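Winter greens at the Thygesen course: temporary or not?

Endoton
Has anyone else had the email about the greens? The club wants four holes on temporary greens until the end of February, and the 8th is one of them. I pay a full seven-day subscription and I don't see why I should be putting on a mown bit of fairway for half the winter. The 8th drains perfectly well. It's the 2nd that floods.

Flatstick
The 8th doesn't drain well at the back. Go and stand behind the pin after a wet night. I'd sooner have temporaries now than bare patches in May.

Endoton
I played it in the rain last month and it was fine.

R De Graaf
Fine to walk on and fine for the grass are different things. I used to help out on the greens at my old club and the damage doesn't show until spring. My complaint is with the temporaries themselves. The one on the 8th is on a slope and the hole is cut at the bottom of it. Move it back ten paces and most people would stop moaning.

Elidon
Agree with Rianne about the slope. Also, are scores counting? The email doesn't say. If they aren't, the winter league needs sorting out before the next round, as we have 2 matches left.

Flatstick
League matches are matchplay so it makes no odds. Same hole for both players.

Elidon
It does make odds if one pair played in November on the proper greens and the other pair gets the temporaries. The table is decided on holes won.

Endoton
That's my point. Either shut the course or leave it open. Half and half suits no one.

mudonmyshoes
I'd hate to see it shut. I work shifts and a wet weekday afternoon is often the only golf I get. Temporaries are dull but you still get the walk and the tee shots. Last winter I just took 2 putts on every temporary and moved on — quicker round and no arguments.

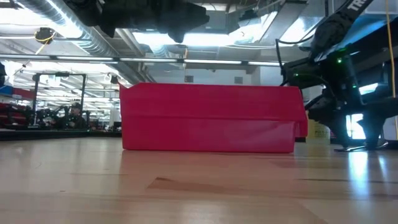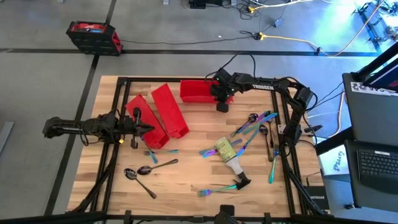
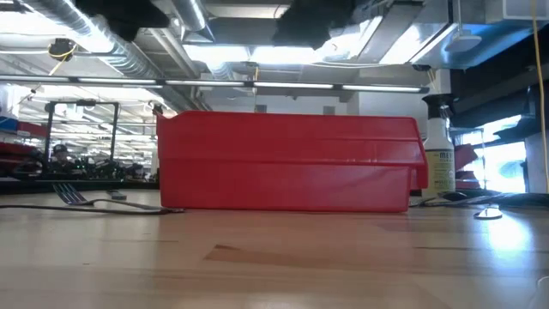 Rianne De Graaf replied that taking two putts is fine for a knock on your own but can't work in the league, and that the pairs should agree before they tee off what they are doing.

Elidon
We can't have each pair making up its own rules. One rule for everybody, put up in the pro shop. I'll email the office tonight and ask about scores as well.

Flatstick
Can you ask about trolleys while you're at it? The path by the 2nd is a bog and people are cutting across the front of the green to get round it. That does more harm than putting ever will.

Endoton
On that we agree.

R De Graaf
They could rope it off. We did that at my last place and people went round.

Elidon
Emailed. Asked about scores, trolleys and moving the hole on the 8th. Will post when I hear back.

Flilter
New member here. Is the practice green staying open?

Elidon
Yes, it's in the last line of the email. Chipping area is shut though.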